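Thursday, after supper

Blandine has decided we eat beans now. She read somewhere that a pot of them, cooked on Sunday, will feed two people most of the week for next to nothing, and she has worked out a saving of 90 a month. I asked what the 90 was based on. She said I was being difficult.

So the big black pot has come out and taken over the round table. It used to live on top of the cupboard, where it bothered no one. Kwaku swears by an overnight soak, Blandine's book says 20 minutes at a boil and then leave them be, and both of them are completely sure.

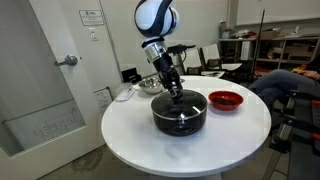
The big pot, with the little red bowl next to it.

I don't believe in the saving. We said the same about the bread in January, and I still buy bread. The pot is too heavy for her to lift full and I know who will be lifting it. Eugénie wants the recipe already, before anyone has eaten a spoonful. I told her to wait.

Must get bay leaves and onions tomorrow. And some sausage, in case.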